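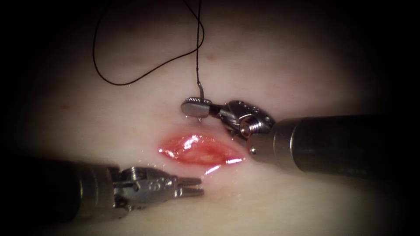 How far from the edge of a cut should the needle go in?

Same distance on both sides, that's the main thing. On a practice pad most people start at a few millimeters and get closer once their hands settle down. Match the depth too, or one edge rides up over the other.

Suture practice gallery, Cenunholm skills room

Putting this page up fast before the May sessions start, will tidy later. It's the wound closure stuff: pads, needles, cuts, knots. Captions are short. Longer notes under them for anyone who asked on Monday and got half an answer from me in the hallway.

Thitima Rattanakul
Skills room, Tiongson Building, room 536

Pale pad, one long cut, wider in the middle and narrowing to the ends. Curved needle close to upright, point down by the upper-left tip. Look at the angle before anything else.

Same picture, for the color people: glossy red-pink inside, a lighter yellowish-pink band down the center. Bright streaks are glare, don't try to sew them.

Notes on the cut

Lens shape = edges want to sit apart in the middle. Ends are easy, middle is where it puckers. If you start at one end and work along, check the far end every couple of stitches. You can finish with a little flap of extra pad on one side (we call it the dog ear, so does everyone). Fix is boring: take the stitches out and space them evenly from the start. Or put one in the middle first, then halve each side. Beginners do better with the halving, I think. Utstead people all teach end to end and will argue with you about it.

Don't pull the edges tight. Just touching. The pad will let you strangle it and look fine doing so, skin won't.

Notes on the needle

Point goes in square to the surface. Almost everybody comes in too flat the first week, so the bite is shallow and the stitch tears out when you tie. Think straight down, then follow the curve round. Turn, don't push. If the needle is bending you are pushing.

Hold it back from the tip, and not right at the thread end either. Somewhere past the middle works for most sizes. Regrip as often as you like, there is no prize.

Never grab the point. It blunts, and then the next person thinks thier hands are the problem.

Sharps tub is by the sink. All needles, bent ones too. Checked the floor last week with a magnet and I was not happy.

Notes on the pads

We use Stetier pads for the beginner table and our own poured ones for everybody else. Stetier are firmer and hold a stitch better. Ours are softer, tear sooner, and teach you more about being gentle, in my opinion. Use both if you can get the time.

One pad takes a fair bit of abuse. Turn it round before you bin it, there is usually a clean stretch along the other side. Old stitch holes near a new cut will run into each other, so leave yourself some room.

Wipe down with a damp cloth when done. No alcohol on the poured ones, goes cloudy and tacky and the fuzz from your sleeve stays on it for good. Store flat. The two that got stored on edge over the winter are now banana shaped, you can still use them for curved surface practice so they're on the bottom shelf, help yourself.

Lighting

Lamp straight over the cut gives you shine right where you want to see the edge. Tip it to one side till the streaks move off the place you're working. Takes two seconds, saves a lot of squinting.

Session stuff

Sessions are 90 minutes. 6 places each, first come. Bring nothing except short nails and your glasses if you wear them.

Plan for the first one:
Loading and regripping, no thread
Single bites, both edges, no tying
Simple interrupted, 3 stitches, cut them out, do it over

Second one is knots, and continuous if there's time, there wasn't last round.

If you want your own work on this page leave the pad on the tray with your initials on a bit of tape and I'll get to it. Good ones and bad ones both, bad ones are more use honestly speaking as the person who teaches from them. Pads left without initials go back in the pile and get used agian.

More pictures when I find the card with the knot ones on it.

T.R.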